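Restaurant Equipment & Supplies > Refrigeration and Ice

Used ice machine or keep buying bags?

Elaheh Bahrami
Posted 16/03/2026

I run a small lunch and dinner place in Sellthorpe called Mazandarani. Mostly stews, rice and kebab, a few tables inside and a lot of takeout. Right now we buy bagged ice. It is delivered by Travar along with our dry goods and goes into a chest freezer in the back hallway. On a busy Saturday we go through 100 pounds. On a Tuesday we barely open the freezer.

The freezer is the problem. It takes up the space where I would like to put shelving for takeout containers, and the bags freeze into one solid block if they sit for more than a few days. My nephew ends up hitting them against the back step, and I don't like it for his back or for the ice.

I have two choices in front of me. One is a Warkdale undercounter machine, new, for $886. The other is a used machine, bigger, with a separate bin. It comes from a diner that closed, and the owner wants $1,865 for it. He says it is 7 years old and was cleaned on schedule, but he has no paperwork.

We use ice for water and soft drinks, for the yogurt drink, and for a tub by the register where we keep cans and bottles cold at lunch. The tub uses more ice than all the glasses put together. I do not use ice on food.

Our water is hard. There is a floor drain in the kitchen but not in the hallway. The kitchen is hot, and the only open spot near the drain is at the end of the line, next to the hand sink.

Which one would you buy? Or should I stay with bags and find a better freezer? I have read the spec sheets, and they all seem to be written for a room that is much cooler than mine.

Posted by backdoor_prep

I would not buy either one yet. Here is how I would work it out.

Start with the production number, and read the small print under it. Ice makers are rated at a certain air temperature and a certain incoming water temperature. The big number on the front of the brochure is normally for cool air and cool water. There should be a second number for a warm room, and that is the one you want. The end of a cook line in summer is usually worse than the second number too. If the seller can't give you the warm room number for the Warkdale, ask for the full spec sheet and not the flyer.

Then look at storage. Production is what the machine makes in a day. The bin is what you have on hand when the doors open. Undercounter units have small bins, and once the bin is full the machine stops. If most of your ice goes out in one lunch rush, a machine that makes plenty over a full day can still leave you short. Your slow Tuesdays don't help you on Saturday unless you bag up ice and put it in a freezer, and then you still have the freezer.

Next, the drain. Ice machines need a drain for melt water from the bin, and most need one for the water they flush out. It has to have an air gap, meaning the pipe ends above the floor drain and doesn't go down into it. Your health inspector will look for this. If the drain is lower than the machine you can run it by gravity. If it isn't, you need a pump, and pumps fail on weekends.

Being next to the hand sink is not ideal. Splash from a hand sink is treated as contamination, and some inspectors will want a splash guard between the two. Call and ask before you pay for anything. Mine answered the phone and told me in a few minutes what she wanted to see.

Hard water is the part that will cost you. Put a filter with scale control on the line, and change the cartridge when they tell you to. Hard water in a machine with no filter gives you cloudy ice, then thin ice, then a service call. Figure the filter and the cartridges into the price of whichever machine you pick. Also figure in a plumber for the water line and shutoff, and an electrician if you need a dedicated circuit.

About the used one. A machine that age with no records is a gamble at that price. Go and see it running. Ask him to leave it plugged in and making ice before you come, and stay through a whole cycle. Things I would check:

The ice should be full size and the same from one side of the batch to the other.

Take the front panel off and look at the evaporator plate. Flaking or peeling plating means walk away.

Look in the corners of the bin and around the door gasket with a flashlight. Pink or black slime can be cleaned, but it tells you what "cleaned on schedule" meant.

Write down the model and serial number and call a local service company. Ask if they work on it and if parts are still made.

Find out if it is air cooled or water cooled. A water cooled machine runs a lot of water down the drain, and some towns don't allow new hookups.

If he has already shut it off and says it worked fine when they closed, I would offer him much less or leave it.

Now the tub, since you say that is where most of it goes. You are using ice you could serve to people to chill cans. That is the most expensive way to do it. Cans that go into the tub warm melt a lot of ice in the first half hour just getting down to temperature. If you put them in the walk-in or a reach-in the night before, the ice only has to hold them cold.

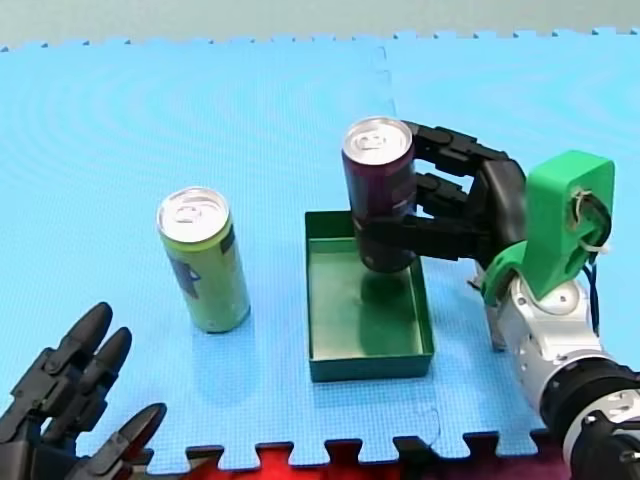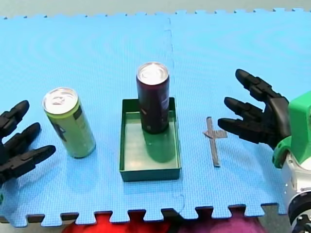 Fill the tub with ice and some cold water, so the water touches the cans all the way around. Ice alone leaves air gaps and chills slowly. A tub with a drain plug is worth having, and so is a lid for the slow part of the afternoon. If the tub has single thin walls, it is also cooling your dining room. An insulated one costs more and you get it back in ice.

Better than any tub is a small glass door cooler by the register. It needs an outlet and no drain. Drinks sell better from a lit cooler too, at least they did for us. If you did that, your ice use would drop to glasses and the yogurt drink, and the small machine might be plenty. So my order would be cooler first, then weigh your ice for a couple of weeks, then decide on the machine.

One more thing on the bags. They freeze into a block when they have partly melted and refrozen, either on the truck or from the freezer lid being opened a lot. Check them at delivery. If they are already stuck together or wet on the outside, send them back. Travar or anyone else should take them without an argument.

Posted by Dell K.

Buy new. Used ice machines are somebody else's problem that they are selling to you. We bought one from a bar and it lasted till September, right in the first warm week after the summer people left, and the repair man wanted more than we paid. Never had any trouble with bagged ice in my life except carrying it.

Posted by northside_catering

I agree with most of what backdoor_prep wrote, but I would put in a word for renting. Where I am, you can lease a machine by the month, with the filter and cleaning included. You pay more over the years. In return, when it quits they have to bring ice or a loaner, depending on the contract. For a small place with hard water and a hot kitchen, that may be worth it. Read the part about how you get out of the lease and who pays if the machine is damaged by scale.

Also check the clearance. An air cooled undercounter machine needs to breathe, and many of them pull air in and blow it out through the front. If yours vents from the side or back and you push it up against the wall at the end of the line, it will make less ice and the compressor will wear out early. Measure the spot with the door open, too. We had one where the scoop hand could not get in properly because of the table leg across from it.

Get a scoop holder that mounts outside the bin. Inspectors here write people up for a scoop lying in the ice with the handle down, and for using a glass to scoop. A broken glass in the bin means you throw out all the ice and wash the bin before you serve again.

Elaheh Bahrami

Thank you all. I called the diner owner and he has already disconnected the used machine and it is in his garage, so I told him no for now. I will ask the inspector about the hand sink this week and price a glass door cooler. I did not know the drinks were going into the tub warm until I asked my lunch cashier. They come straight off the shelf.

Does the cooler have to be a commercial one if it only holds sealed cans and bottles? I have seen home models for much less.

Posted by backdoor_prep

Ask the inspector that on the same call. Some allow it for sealed drinks and some want the commercial rating on everything in the building. Even where it is allowed, a home unit usually loses its warranty when it is used in a business, and it won't recover fast with the door opening all through lunch. I would look for a commercial one with a scratch on the side. Scratch and dent is a much safer bet than used, and the bad side can go against the wall.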